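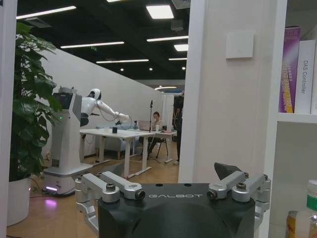 We use cookies to remember your settings. By continuing to read the forum you accept this.

Studio Monitors and Listening Rooms
Topic: Moving the Robles 5 pair closer to the wall

Fivance_Moderator
Members are reminded that this section covers loudspeakers in small rooms. Questions about warranty should go to the dealer. The thread has been moved here from General at the request of its author.

northgate_audio
I should be grateful for the views of members on placement. Our training department has a pair of Robles 5 active monitors on stands, one metre from the rear wall. The room is to be rearranged in August and the stands will have to go back to about 20 centimetres. The speakers have a bass port at the rear. The manual gives a switch with three positions for low frequencies but does not say which distance each one is meant for. The room is used for editing speech and, on occasion, for music.

Győző Szalai
In my view the move should be resisted if there is any choice in the matter. A rear port at that distance will thicken the lower part of a male voice, and your staff will then cut too much of it when they edit. The switch lowers the whole of the bass by a fixed amount. It does not remove the bump caused by the wall. I would ask whether the desk could be turned instead, so that the speakers fire down the length of the room.

northgate_audio
Thank you. The desk cannot be turned, as the cable trunking is fixed to that wall and the estates office will not alter it before next year.

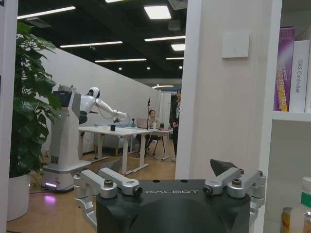 I have measured the distance again and, with right-angled plugs on the mains leads, we might gain a further 10 centimetres. Would that make a difference worth having?

lowshelf
I must disagree with the reply from Mr Szalai. Small monitors are often better close to a wall than at one metre, where the reflection cancels part of the upper bass and leaves a hole that no control can fill. A bump can be turned down. A hole cannot be turned up. Set the switch to its middle position, play a voice you know well, and adjust from there. The plugs are cheap and I would fit them in any case.

Győző Szalai
The point about cancellation is a fair one and I accept it for sealed cabinets. I do not accept it for this model. We had 2 pairs in adjoining rooms at my former employer, one pair near the wall and one well clear of it, and mixes from the first room always came back thin.

Udura_Dealer
We supply this range. Our usual advice is to leave the port open. Foam bungs are sold for it under the Zakeck name, and they do tame the lowest notes, although some customers find the result dry. We would suggest trying the switch first.

lowshelf
A pair of rolled socks will show whether bungs are worth buying. Please also put something uneven behind the listening position – a filled shelf is quite enough for a room of that size.
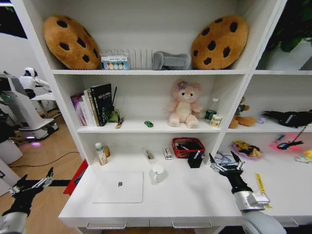 Open shelving with books and cushions.

northgate_audio
That is helpful. There is a budget of 1,530 for the whole room, so I would rather spend on wall panels than on new speakers. I shall fit the plugs, begin with the middle position and report back once the staff have worked with it for a few weeks.

Győző Szalai
Please do. I would still keep a note of the present settings before anything is moved.

Comments (3)

treble_clef_ian
The same question arose with our older pair. The lowest switch position was the right one for us, at a similar distance.

M. Harrow
Could the dealer confirm whether the bungs fit the earlier cabinet?

Udura_Dealer
They do not. The earlier port is narrower.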